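Day 3 of teaching Lukumay to handle glassware and my thumbs have opinions!! We're at 3,275 demos, all done by hand with the grippers

Glass is the hard one (see-through stuff always is), so I want almost 1,000 more before we retrain
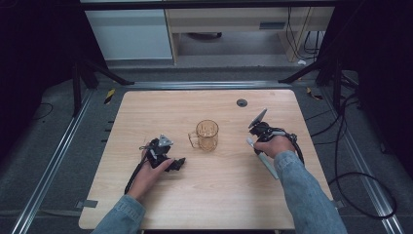
Also I keep grabbing things the same way every time, terrible for training lol. New rule: switch up the angle every 40 takes

Anyway, next batch goes over to Danomon on Friday. Send snacks

Recent posts
Bunine cable clips, a review
Why I redid all my labels

We use cookies to improve your visit. Accept | Settings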